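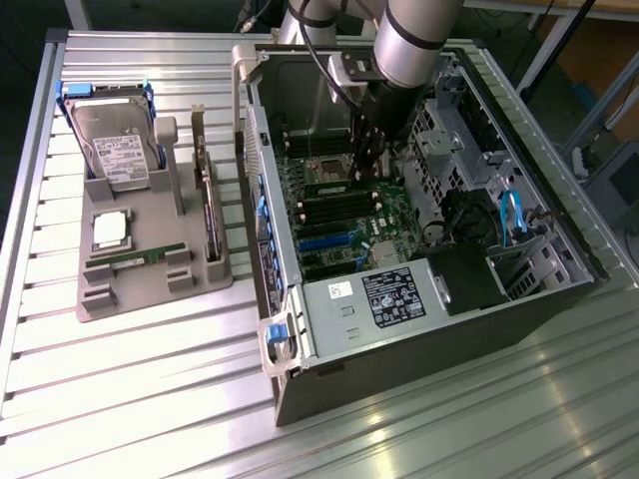
*Parts fixture and open tower on the slotted table. Drive, card, processor and memory module are in the tray.*

## Layout of a printed parts tray for desktop teardown – what should change in the next revision?

**slotwidth**

I print fixtures for a small refurbishing bench. The tower lies on its side with the panel off, and the removed parts go into a flat gray tray to its left. The tray holds one 3.5-inch hard drive standing upright in its caddy, one expansion card on edge, one processor and one memory module. Two square pockets at the front have no assigned part yet.

The tray is PETG, 3 perimeters, and the bed limits me to 224 mm in the long direction, so I can't simply make everything bigger. The table is slotted aluminum. I plan to hold the tray down with two Clonness low-profile clamps.

What I would like input on:

- Should the processor recess locate on the heat spreader or on the substrate? Mine is a plain square with 0.3 mm clearance per side and it binds on some parts.
- Is it acceptable to stand the drive on its side edge, or should it lie flat?
- Does the memory slot need end blocks? I have a raised block at each end. They keep the module from sliding lengthwise but they also take up space.

I've read the Dradel fixture notes, but they cover only laptop parts.

---

**Rawat_bench**

Taking these in order.

Processor: locate on the substrate edge, never on the heat spreader. Spreader position varies from one part to the next. Relieve all four corners of the recess with a small round cut, about 1 mm in radius. Printed inside corners always come out slightly filled, and that is usually what causes the binding. Open the clearance to 0.4 mm only if the corner relief does not fix it. Check what is on the underside before you settle the depth. If the part has pins, the recess needs a ledge around the perimeter and an open well in the middle so that no load goes through the pins. If it has flat contact pads, you still want the ledge, for cleanliness.

Drive: a powered-down drive can stand on its long edge with no trouble. Keep the caddy on. The plastic rails give you something to locate against other than the drive body, and you avoid four screws. Make the slot deep enough that the drive can't be tipped by a sleeve. I use one third of the standing height.

Memory: keep the end blocks, but chamfer the inside top edges at 45 degrees so the module finds its own way in. Leave a gap under the gold contacts. If they rest on the slot floor they will pick up dust from the print, and layer lines are mildly abrasive. I sand the floor to 600 grit anyway.

One item you didn't raise – PETG is not static dissipative. For bare memory and processors I would print in an ESD-safe filament and ground the table. Grounding the table does nothing for an insulating tray sitting on top of it.

---

**tin_snips**

I'd just lay the drive flat. Works for me. Also label the pockets.

---

**halfheight**

Agree with the post above on substrate location. Some additions from running a similar layout in Statari trays for a while.

Expansion card: the slot should locate the circuit board, and the bracket should hang free at its end. Brackets get bent in service. If the slot depends on the bracket, a bent one will hold the whole card at an angle. Line the slot with thin felt if the board has components close to the lower edge.

Front pockets: two square ones are useful as they are. I use one for case screws and one for drive screws, since the threads usually differ. Add a shallow curved floor to each so a fingertip can sweep a screw up the side. Flat-bottomed pockets are tedious to empty.

Hold-down: two clamps are enough for a tray that size, but put them on opposite corners and line up the tray edge with a table slot. Then it returns to the same place after cleaning. If the tray lifts at the corners, it is probably print warp. I had that until I raised the bed to 80 °C and added a brim.

I would not lay the drive flat given your 224 mm limit. It takes up the footprint you need for a second memory slot, and most towers of that type come in with more than one module.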